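Zuro Dual-Arm Workcell: Safety Notice
Issued 2021-04-27
Applies to: units with wrist-mounted cameras, serial numbers up to 462

Rikanside has received five reports of the wrist camera cable catching on a load during lifting. In each report the camera signal was lost and the arm did not stop.

Operators must secure the cable to the forearm with strap kit 712 before further use. Units with a damaged connector must be withdrawn from service. Replacement cables are supplied free of charge within 14 days.

Contact: Milagros Abella, Product Safety

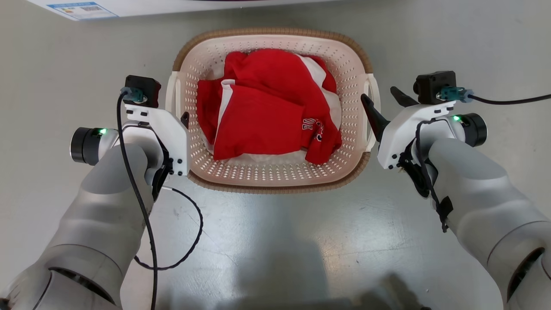 Camera cables on both arms, with laundry basket.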